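Zeloldale dye shed, workbook 3
Jul 25, 2021

Wool for the Wistbridge order. Efua weighing and tying, me on the pots. Written up the same evening from the wet sheets, which are pinned inside the back cover if anybody wants to check my sums.

Starting weight, scoured and dried: 1167 g across 11 skeins. All two-ply from the same cone batch as in June. One skein has a thin patch for a few yards, Efua has put a double tie on it so it can go in the walnut where it will show least.

Scour. Done yesterday. Soft soap, warm water, left to cool in the pot overnight, rinsed until the water ran clear. There was more spinning oil than last time. The first rinse was grey and greasy and I gave it one more than I normally would. If the next cone is the same we should scour twice from the start and not wait to see.

Mordant. Alum at 15 per cent, cream of tartar at 6 per cent. That makes 175 g alum and 70 g tartar for the lot. Dissolved separately in jugs of very hot water, then into the big steel pot with the cold water already in it. Alum was the last of the old tub topped up with the new Cloler bag. The Cloler is a finer grain and dissolves faster, no other difference I could see. Label the tub properly next time.

Wool went in wetted out. Brought up to 85 over an hour, held for an hour, lid on, burner off. I lifted and turned the skeins with the long dowel instead of stirring. Water stayed a little cloudy at the end. It did that in June as well and the wool took fine.

The pot is at its limit with this weight in it. The skeins at the top had to be pushed under twice. For anything over this, do two mordant pots. 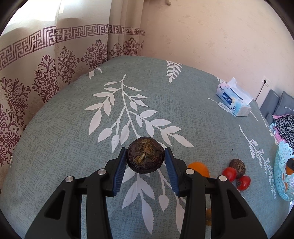 Can the mordant bath be used again for the next lot of wool?

It can be used once more if half the alum is added again before the wool goes in, but keep it for samples or for the darker colours. The wool takes up a different amount each time and there is no simple way for us to tell what is left in the water. For an order that has to match, start with fresh.

I have kept this bath in the lidded bucket under the sink with the date on it. Fiifi wants it for his cotton rags, though I have told him he would do better with a tannin first.

Splitting the wool:

Pot A, onion skin, 4 skeins, 424 g
Pot B, walnut hull, 4 skeins, 425 g
Pot C, madder, 3 skeins, 318 g

Pot A. Onion skins, 200 g dry, yellow ones only. I picked out the red by hand, mostly. Simmered for an hour, strained through the old pillowcase and squeezed. Liquor was the usual strong tea colour. Wool in at hand heat, up to 80, held for 45 minutes. First skein lifted at 20 minutes was already as deep as the June card, so I could have stopped earlier. Came out a warm orange-gold, a bit browner than I would like. Some of that will be the pillowcase, which had walnut in it at Easter and has never been quite clean. Need a separate one for yellows. Have written YELLOW on the good muslin in laundry pen.

Squeezed skins went on the compost.

Pot B. Walnut hulls, last autumn's, dried and broken up with a mallet. 425 g, so weight for weight. Soaked for three days beforehand and then simmered for two hours. Smelled as it always does, doors open. Strained twice. The hulls leave a fine black silt that works into the ties and marks the wool in bands. I let the liquor stand between strainings and poured off the top, leaving the last inch in the pan. Worth doing. No bands that I can find.

Held just under a simmer for an hour and left in overnight. Will be rinsed tomorrow, so no shade recorded yet. Mordant is not strictly needed with walnut but it was easier to do the whole lot together, and the June set was done that way, so it has to match.

The thin skein is in here.

Pot C. Madder, ground, 159 g, half the weight of the wool. Paste made with warm water the night before. Added a spoonful of chalk to the pot as our water here is soft and the reds go towards orange without it. Fiifi thinks the chalk makes no difference. We agreed to put a small sample through a jar without it, same madder, same time. Result of the jar: clearly more orange. Both are taped to the facing page. I'd call that settled for this water, but he would like to see it done twice.

The important part with the madder is the heat. Kept it at 60 and not over 65 for two hours. The small burner does not like running that low and went out once while I was at the other end of the shed. The thermometer had dropped to 52 when I noticed. Brought it back gently and added on the time. I don't see any harm from it, but the jet needs cleaning or we need the electric ring back from Korletey's. He has had it since before the summer and the lead was supposed to be the only thing wrong with it.

Colour is a good brick red, even. Second skein has a paler stretch under one tie where it was pulled too tight. Efua's note says figure-of-eight ties only and all four ties loose enough to get two fingers through. I did that one, not her.

Put a sample length into the same pot afterwards with no new madder. Soft coral. Useful, and possibly nicer than the first. Have not thrown the bath out. It will keep a few days in this weather if the lid is on, and I have some grey fleece that might go over with it.

Rinsing. A and C rinsed in water as near to pot heat as I could manage and stepped down over three buckets. No felting. The onion gave very little into the rinse. The madder shed powder for a long time and the skeins had to be shaken hard outdoors once they were half dry. There is still grit in the middle of one. It will come out in winding, but someone should do the winding over newspaper.

Drying. Line behind the shed, shade side. Turned once. Onion was dry by teatime, madder still damp at the ties and has been moved indoors onto the rack. No weights hung on anything. I have gone off weighting skeins, it takes the bounce out and the customer winds them anyway. 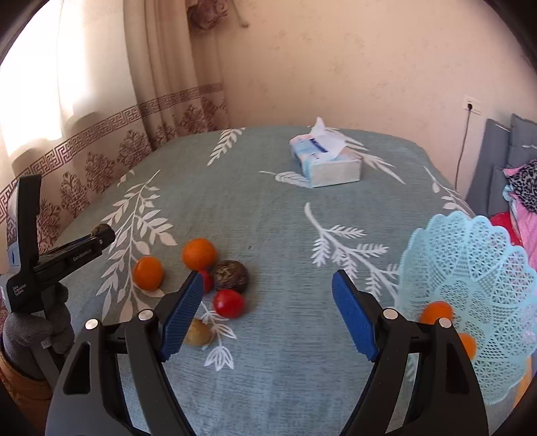 Dry weights for A and C to be taken tomorrow when the air has evened out a bit. Last time they came up slightly heavier than they went in, and we spent too long wondering why, when it had been raining and the wool was damp. Weigh the scoured and the dyed on the same sort of day or don't bother comparing.

Matching against June. Wistbridge have the June skeins and we have the cards. Laid the new onion against the card by the north window and then outside. By the window it is close. Outside it is browner, as said above. Efua thinks they will not mind, given it is a separate pack. I think we should send a length ahead and let them say. She is posting one with the madder tomorrow, labelled with the pot letter and nothing else so that they don't start asking about names for the shades again.

Madder against the card: near enough that I had to turn the card over to see which was which.

Fastness strips. Cut a strip of each onto card, half covered with black paper, and put them in the south window. Same again in the drawer. Look at them in a month. The June onion strip has already faded a shade on the open half, which was expected. The madder has not moved. I also rubbed each with a damp white rag. Onion: trace. Madder: pink, but that is the loose powder and I'll do it again after winding.

Vinegar and iron. Tried two short lengths of the onion yarn in a jar with a very small pinch of iron, five minutes. Olive green, quite dark. Handle is harsher than the plain. Too much iron even at a pinch. For a proper skein make up a solution and measure it by the spoon, and use the enamel pan with the chipped rim that is kept for iron. Please do not put that pan back with the others. It was on the wrong shelf again this morning.

Water. Filled from the butt for the walnut and from the tap for everything else. The butt is low. If there is no rain this week it'll be tap for the lot, and the walnut won't care.

Stock after today:
Alum, plenty
Cream of tartar, one more batch this size and then out
Onion skins, none. Efua asking at the greengrocer
Walnut hulls, half a sack
Madder, enough for one pot like this one
Chalk, plenty
Soft soap, low
Cotton for ties, low

Gloves: the left one of the long pair has split at the thumb. My thumb is brown and will be for a fortnight. Ordered two pairs.

To do:
Rinse pot B first thing, before the hose is wanted for anything else
Clean the jet on the small burner
Ask Korletey for the ring
Second chalk jar, Fiifi to set up, same madder and same time
Wind the gritty madder skein over newspaper
Dry weights, all three pots together if B is ready
Move the iron pan and write on its handle
Wash out the pillowcase and use it for walnut only

Added later. Went back in to check the lid on pot B and lifted one skein with the dowel. Looks a deep even brown wet, so expect mid brown dry. Left it in. Burner is off at the bottle.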